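Small Kitchens, Warm Corners: The Toaster Oven Page

Welcome back, and thank you for all the kind notes about the June gallery! I've been wanting to give the little countertop oven a page of its own for ages, and now that Lama Smadi has talked me into it (she didn't have to try very hard), I'm so happy to put it up for you. I grew up in a house with one big range that heated the whole downstairs, so I came to these small ones late, and I've been a bit of a bore on the subject ever since.

What I love is how the counter arranges itself around them. You want a clear stretch of table on the side where the door comes down, and a bowl or two within reach, and after that it's all a matter of taste. Osian Morgan likes everything white and plain. I'm for color, the brighter the better, and I have 11 bowls at home to prove it. Brynhildur Steinarsdóttir keeps promising to send her own kitchen corner, and there'll be room for it when she does.

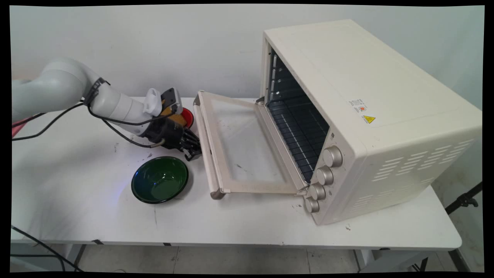
Cream toaster oven with its door folded down, a glossy dark green bowl and a bit of bright red rim on the white table.

Recent galleries
Borkdale Pantry Shelves
Bowls We Keep Reaching For
Tea Towels, Part 2
The Long Table at Uibo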